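Keep the books you didn't finish

Everyone says clear them out. Half-read, never going back, off to the charity shop. I did it once, 75 gone in an afternoon, and I have regreted it ever since. Not all of them. 17, say, that I could name.

A half-read book isn't a failure. It's a book you weren't ready for, or you had flu, or the print was tiny. I gave up on the same fat novel at page 9 twice, then read it in 2 days on holiday. Wouldn't have happened if I'd been tidy.

And the apps. Skedo sends me a little graph of what I've "abandoned". Abandoned! Like a dog on a motorway. I never asked for a graph. Reading used to be the one thing without a score on it – now there's a target for the year and people picking thin books in May so they can catch up.

Shelf space, yes, I know. Small flats. But people find room for air fryers.

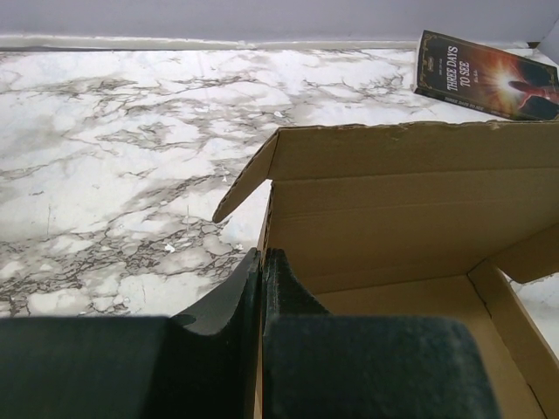
Hemanero, 2023-02-20

One dark book and an open cardboard box. My advice, leave the book out of it. Put it by teh bed and give it another winter.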